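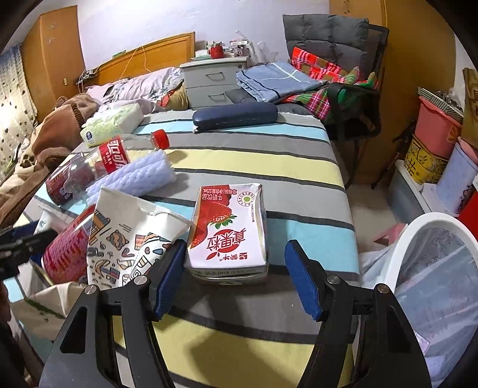 Chapter 7
Learning to Pick Things Up

If you ever get the chance to go to an open day at a robotics workshop, take it, and wear comfortable shoes. I went to one in March, at a small company called Galtus, and I came home with sore feet, a pocketful of leaflets and most of the ideas that fill this chapter. I had expected big orange arms behind a safety fence. There was one of those, made by Van Beek, swinging car doors back and forth at the far end of the hall, and the children loved it. But the longest line was for a table near the entrance, where visitors could hold a two-fingered gripper in their own hands and try to pick up ordinary household things.

The man running the table was Terence Fairclough, who had taught shop class for 19 years before he got into this business, and it showed. He let people fumble. A boy ahead of me went after a bag of rice cakes and crushed it, and Terence simply handed him another and asked what he might try this time. When my turn came I chose a juice carton, thinking it would be easy – flat sides, square corners, about as friendly a shape as you could ask for. I squeezed too high, the carton tipped, and it slid right out between the rubber pads. On my second try I came in lower and slower, and up it went. I was far more pleased with myself than a grown woman ought to be!

What struck me afterward was how much I had been doing without noticing. I had looked at the carton and judged its width. I had lined up the fingers on either side, opened them a bit farther than I needed to, and closed them until something felt right. A machine has to be given every one of those steps, or has to learn them from people who have done them many times over. Callum Birkett, who looks after the company's records, told me they had 3,221 practice grasps on file for a single project, named Brustine, and that he considered this a modest start.

In this chapter we will take that small act apart and look at it slowly. Section 7.1 deals with the fingers themselves and why soft pads hold better than bare metal. Section 7.2 turns to force, and to the trouble with things that bend or crumple. Section 7.3 is about homes, where objects lie in heaps and lean on one another, and where a soft surface underneath can shift just as the fingers close.

Before you read on, find a pair of kitchen tongs and 2 objects, one stiff and one floppy. Pick each of them up a few times and write down what your hand did differently. Keep your notes handy, as we will come back to them at the end of Section 7.2.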